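Print this page
E-mail this page

# Wusatstead Plaza Survey – README

Paving, steps and open space, first release

Maintained by Gemma Sugden

## What this is

This folder holds the notes, measurements and photographs from a walking survey of paved public squares. The survey started as a way to compare how different squares are laid out: what the ground is made of, where the shade falls, what stands around the edges, and how far a person has to walk across open ground to get to a door. It grew a little after that, and the file layout still shows it.

There are 28 squares in the set. Of these, 19 have a complete record, meaning a plan sketch, a surface sheet, a shade sheet and at least one photograph. The rest are missing a piece, most often the shade sheet. Incomplete records are kept in the same folders as the complete ones and are marked `partial` in the index.

## Folder layout

- `index.csv` – one row per square, with its short code and status
- `plans/` – sketch plans, scanned from paper
- `surface/` – surface sheets, one text file per square
- `shade/` – shade sheets, same naming
- `photos/` – photographs, JPEG
- `notes/` – anything that did not fit elsewhere, including typed-up margin notes

File names begin with the square's short code. The codes have no meaning beyond the order in which the squares were added. Two codes were used by mistake for the same square early on. The second one was retired and will not be used again, so there is a gap in the numbering.

## Surface sheets

A surface sheet covers the ground and nothing else. The fields are:

- `unit` – slab, brick, sett, poured, gravel, mixed
- `shape` – as seen from standing height
- `tone` – light, middle, dark
- `joint` – lighter than the unit, darker than the unit, or not visible
- `condition` – free text, kept short

Material is filled in only where the surveyor was sure of it. "Slab" is a form, and says nothing about whether the slab is stone or cast. Early sheets from the Prakadel squares had stone types written in from memory. Those entries have been blanked, and the old wording is in `notes/`.

Tone is judged on the sunlit part of the ground. Paving in shade reads darker by a full step, and people will disagree about it all afternoon if allowed to. If the whole square was in shade, the field is left empty.

Joint direction is not recorded as a compass bearing. A grid that looks diagonal from one corner is straight from another, so the plan sketch is the place to check it.

## Edges

The edge of a square is whatever a walker would have to go around, through or up. We use four words for it:

- `building` – a front standing on or near the paving
- `stepped` – tiers, terraces, ledges or stairs, whether or not they are meant for sitting
- `planted` – beds, hedges, a row of trees
- `open` – a road, water, or more ground

The `stepped` class caused the most trouble. Some tiers are clearly stairs and some are clearly seats, and a good many could be either. The Hjaltadóttir sheets had them split into three classes, which the other surveyors could not apply the same way twice. They were merged in January. If you need the split, the original class is in the column `edge_old`, but please don't rely on it.

Blocks, parapets and other solid shapes on top of a stepped edge go in `edge_notes`. So do light poles when they stand on or behind the edge. Poles standing on the paving itself go in `furniture`.

Buildings are described by their fronts only: tone, number of window rows if it can be counted from the paving, and whether the windows are regular. What the building is used for is optional.

## Shade sheets

Each shade sheet is a copy of the plan outline with the shaded area penciled in, plus the time of day. One sheet shows one moment. It should not be read as the usual state of the square, and a square with a single sheet can't be compared fairly with one that has several.

The longest crossing in the set is 400 paces, entered as counted. Paces were not converted to feet or meters because the surveyors have different strides. A crossing that passes through shade is marked with an `s` after the number.

## Photographs

Photographs are there to support the sheets. They were not used to fill in fields afterward, except for `edge_notes`, where a few poles and rooftop shapes had been missed on the ground – these rows have `from_photo` set to yes.

Color has not been corrected. Skies near the sun are often very pale, and deep shade hides most of the detail in dark concrete.

Squares with a stepped edge on one side and a building front at the far end are grouped under `photos/stepped_building/`. Look for light square slabs with darker joints, tiers in shadow along the left, and a pale office front with rows of tall windows beyond.
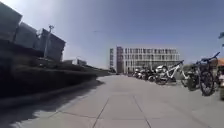 ## Known problems

- The plan sketches are not to scale. Some have a scale bar anyway. Ignore it.
- `furniture` was added late and is blank for the older records. Blank means not surveyed, and `none` means surveyed and nothing found.
- The Ziketham sheets use "flag" where the others use "slab". Treat them as the same.
- A few scans in `plans/` are rotated.

## Corrections

Send corrections to Gemma Sugden with the short code and the name of the field. A corrected sheet replaces the old one, and the old one moves to `notes/` with its date removed from the file name.

Print this page
E-mail this page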